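Open day at the Finport card works

I have wanted to get inside the Finport building for years. It's the long brick one behind the Grurkimau bus depot, the one with the sawtooth roof, and I must have gone past it 582 times on the number 2 bus without ever seeing anyone go in the front. So when my neighbor said they were opening the doors for a Saturday-style family open day in April (free, with snacks!) I signed up before I'd finished reading the flyer.

I got there a little before ten and the line already went past the bike racks. Lots of families, a few older folks who used to work there, and one man in a full suit who I think was lost. They give you a paper wristband and split you into groups by color. I was green. Green got the good guide, I'm convinced of it, a cheerful woman who had been on the print floor half her life and who kept walking backward into things while she talked.

The building went up in 1948 as a playing card factory, and they've kept a lot of that. The first room is full of it: wooden racks, old cutting dies, jars of ink that have gone solid, a whole wall of joker designs. I could have spent the entire morning on the jokers. There's one with a goose. They made decks for ferries and hotels and a brand called Miah, which my grandmother always had in the kitchen drawer with the rubber bands, and when I saw that green and cream box in the case I let out a noise. Two kids turned around and stared at me.

After playing cards they moved into library cards, then bus passes, then loyalty cards, and finally bank cards, which pay for everything else now. We went up a very steep metal staircase (hold the rail, the steps are slick) to the gallery over the print floor. The presses were stopped for the day except for one, and that one ran in short bursts so we could hear it. It's louder than you'd think! A big flat thump, then a hiss, then the thump again. The sheets come through with the same design printed over and over, like stamps, and get punched out later.

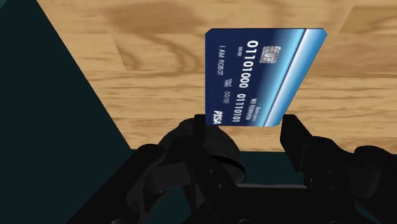
Iresha Akanda, day trips and local visits

The design talk was my favorite stop, and I nearly skipped it for the snack table. Rezaul Talukder has been drawing card faces there since he left school, and he talked for half an hour without notes. He's very funny about blue. Every customer wants blue, he said, and every customer wants it to be a blue that no other customer has. He likes a dark navy with something pale and shiny running across it, so the card catches the light when you pull it out of your wallet. Somebody asked him what color his own bank card was and he said beige, and looked truly sad about it.

He also passed around proofs from a set they did called Fliltus, for a chain of swimming pools, with tiny waves that only show up when you tilt them. I tilted mine for far too long and held up the whole row. Sorry, green group.

Then lunch. The canteen was serving lentil soup and a really good flatbread with onions, and coffee that tasted like the cup. I'd bring your own drink. The gift shop is one table and a cash box, and yes, I know, a card works that only takes cash, everyone in line was making the same joke. I bought a reprint of the goose joker deck and a bundle of misprints that I'm going to use as bookmarks.

A few practical bits if they do it again. Parking is hopeless, take the bus. The ground floor is fine for strollers and wheelchairs, but the gallery is stairs only, and I heard one family grumbling about that, fairly I think. Coats go in a locker and bags too, and no phones on the print floor. The kids' corner had a make-your-own-joker table with real felt-tip pens, and my advice is to go there early, before the purple runs out.

On the way out you drop your wristband in a box and they give you a numbered playing card for the prize drawing. Mine was 2996. The prize was a tour of the archive in the basement, where the oldest decks are, and I wanted it badly. It went to the man in the suit.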